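How to Get the Peel and Pith Off an Orange Without Buying Anything

There are a lot of tricks for peeling oranges and most of them come from people who peel one orange, for a video, and then wash their hands of the matter. I peel them by the crate every March, when my neighbor's tree in Pardale drops more than two households can eat. I have tried the tricks. Some are fine. A couple are a waste of an orange.

This page covers the plain method I keep going back to, plus what I think of the others.

What you need

One orange, or as many as you can stand
A small knife with a sharp tip
A bowl for the peel
A damp cloth
A teaspoon, if you insist (see further down)

Picking the orange

You will read that you can tell an easy peeler by its color. I don't believe it. I have had deep orange ones that fought me the whole way and pale ones that came apart in two pulls. What does seem to help is squeezing gently near the stem end. If the skin gives a little and feels as if it has some room under it, you are in luck. If it feels tight as a drum, save that one for juice and quit early.

Heavy ones are juicier, fine, but that tells you nothing about the peel.

Step 1. Roll it

Put the orange on the counter and roll it under your palm with medium pressure. Half a minute will do. The claim is that this "releases" the skin. I would put it more modestly: it makes a stiff orange slightly less stiff. Don't lean on it with your full weight or you will split the fruit inside and find out about it later, down your sleeve.

Step 2. Take the cap off

Cut a thin disk off the stem end, only as deep as the white layer. If you see juice you went too deep. Do the same at the other end. Plenty of instructions skip the second cut, and then wonder why the peel bunches up at the bottom.

Step 3. Score, but not too much

Run the tip of the knife from one cut end to the other. Four lines are plenty. I once followed a chart that asked for 12, and all I got was 12 skinny strips that tore one after the other. Keep the blade shallow. You want to feel it drag through the pith and stop there.

Step 4. Lift with the thumb, hold with the rest

Most people go wrong on the grip. They squeeze the orange in a fist and dig with a fingernail, and the nail goes straight into a segment. Hold the fruit low down and from opposite sides, with the pressure spread out, and let the thumb of your other hand slide under the peel flat, pad side down. Push toward the middle of the strip, then lift.

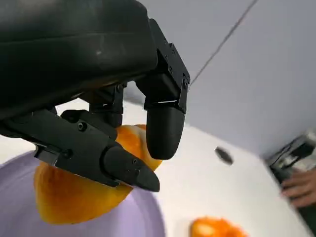
A grip from two sides, with the fruit held between the outer fingers.

If the strip tears, start again from the other end. Pulling harder at the torn edge has never worked for me, whatever the back of the Trurnent peeler box says. (I owned one. It is a plastic hook. It does what a thumb does, and then you have to wash it.)

Step 5. The pith

Now you have an orange with a patchy white coat. Decide how much you care. Pith is edible and some people claim great things for it. I find it bland and a bit bitter, and I leave most of it on when I am only feeding myself.

For a salad or a cake you will want it gone. Rub the orange with the damp cloth, working in small circles, and the loose threads will roll up and come away. The stubborn bits can be shaved with the knife held nearly flat. Go slowly around the middle, where the skin between the segments is thin.

The tricks, judged

Hot water. Drop the orange in hot water for a couple of minutes, cool it, then peel. It does loosen the pith, I'll give it that. It also gives you a warm orange and a pot to dry. Worth it for a big batch, silly for a snack.

The teaspoon. Slide it under the peel with the curve following the fruit. Good for thick skins, useless on thin ones. My friend Makis Spanos swears by it and has offered to race me. He did 11 oranges while I did nine, but his looked chewed.

The freezer. Somebody decided that a short freeze makes the skin pop off. I got numb fingers and an ordinary orange.

The unrolling trick. Cut off both ends, make one slit down the side, and open the fruit out into a strip of segments. It works with loose-skinned mandarins. With a proper orange you need far more force than the videos let on, and 1,000 cheerful comments underneath won't change that.

Keeping peeled oranges

Covered, in the fridge, two days at most if you ask me. After that the outside goes leathery. Don't stack them deep, as the bottom ones get squashed and sit in juice.

What to do with the peel

Unsprayed peel can be candied or dried. For drying, lay it out on a rack with the pieces not touching, and turn it once a day until it snaps. Scrape off the thick pith first or the result tastes like a medicine cabinet. A 100 gram jar lasts me through the winter in tea.

I would not bother putting it down the drain to "freshen" it. You get a smell of orange for an hour and possibly a plumber.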